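Remote choir recording: notes on sync and levels

Jun 30, 2022

The Grastedano parts are finished. We are six singers in four towns, none of whom own the same microphone, so most of the work was in alignment. I'm writing down the settings while I still have the session open.

Everyone sang to a guide track: piano, click in the left ear only, two bars of count-in. Cyprian Żak recorded the piano at 44.1 kHz and I had set the project to 48. The editor converted it on import without a warning. Pitch was fine, but his file name still said 48, and I lost an evening looking for a fault that wasn't there. Check the rate in the file properties.

For sync, each singer claps on beat four of the second count-in bar. I line up the claps by eye at full zoom, then nudge by ear. Phone recordings drifted over the length of the piece, up to five milliseconds by the last verse, so I cut at the breaths and moved each phrase separately. Stretching the whole take smeared the consonants.
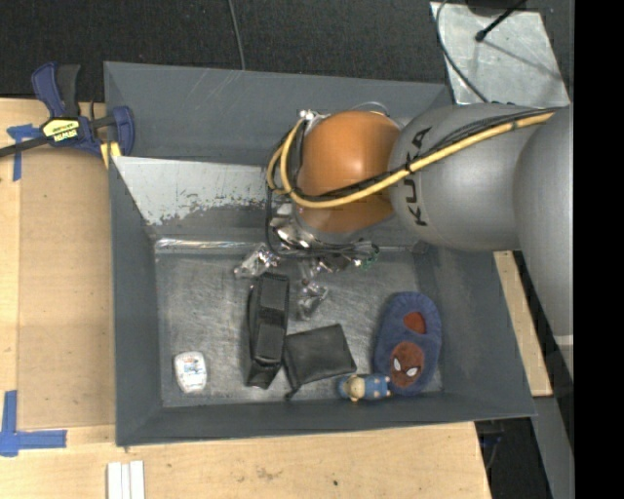

Final S sounds remain the worst problem. In a hall the conductor closes them off. Across separate takes they arrive like a slow puncture. Britt-Marie Rønning suggested that only one singer per part voice the final S and the others leave it off. I re-recorded the altos that way and it needed no editing at all.

Levels: high-pass at 90 Hz on everyone, gentle compression at 2:1, one shared reverb at the end of the chain. No pitch correction, apart from one tenor note in bar 52, which he knows about.

The next piece is in July and has a tempo change in the middle. I'll need a new click for that, probably with the subdivisions audible through the rallentando.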